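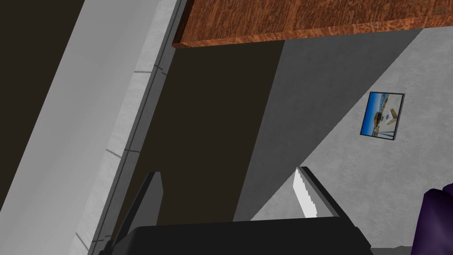
Speaker notes: Two arms and a linen cart
What changed at Makico when the robots came to housekeeping

Slide 1. Opening
Thank the hosts. Say who we are: Makico services furnished apartments, 600 of them, most in the Floltmont buildings. 76 people work in housekeeping. I ran a floor team before I moved to operations, so this talk comes from that side. I'm not an engineer. Technical questions go to the Penow table during the break.

Slide 2. What we bought and what we didn't
We did not buy a machine that cleans an apartment. We bought a two-armed robot that does the pickup before the cleaning starts: small things off counters and tables, dishes to the sink, left-behind items into a tray. The attendant still does the beds, the bathroom and the floors. Say this slowly. Half the questions last time were about vacuuming.

Slide 3. Where the work happens first
Every new task is tried in simulation before it goes near a guest apartment. Penow builds the rooms and runs the arms in them. Our people review the runs. Pause here and let the room look at the slide before going on.

Slide 4. The reviewer job
This is the part I would like people to take home. We didn't plan for it. The first reviews were done by engineers, and they passed runs that any attendant would have failed. A gripper set a cup down on the edge of a counter, and the run was marked complete. An attendant watched the same run and said a guest would knock that off in the morning.
So we moved the reviews to housekeeping. Two shifts a week, paid at the floor lead rate. Reviewers watch from the robot's own view, which takes getting used to. The picture tilts, the walls lean, and people told us they felt seasick for the first few sessions. We now cap a sitting at 40 minutes and it has helped.

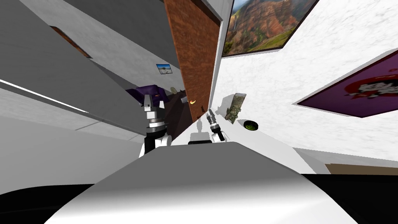

Slide 5. A simulated apartment from the robot's view: both grippers over the white body, with the door and its gold handle beyond.

Slide 5. What a reviewer looks for
Don't read the picture out. Ask the audience where they would want the arms to go next and where they would not. Someone usually mentions the walls. Framed pictures are one of our oldest complaints from guests — crooked, scuffed, fingerprints on the glass — and attendants raised them before any engineer did.
The other common answer is the small stuff on the flat surface. Is it trash, is it the guest's, is it ours? Our rule is that the robot moves it to the tray and a person decides.

Slide 6. Results, good and bad
182 review notes in the first season. Penow changed something in response to most of them. Back and shoulder complaints are down on the floors that use the robot. Turnaround time is the same as before, and I won't pretend otherwise.
The bad: attendants on those floors work alone more. They used to go in pairs, one on pickup, one on beds. Several people said they missed the talking. We put the pairs back for the morning rounds in April and left the afternoons as they were.

Slide 7. Hours and pay
Expect this question, so answer it before it is asked. No one was let go. We also hired fewer people for the summer than the year before, and the robot is part of why. Staff knew that before we told them. Next time we would say it at the first meeting.

Slide 8. Shawky
Shawky is the scheduling tool. If time is short, skip to the last line: the robot's slot is now set by the floor lead, and she can cancel it.

Slide 9. Questions
Leave ten minutes. The review form is one page, with copies by the door.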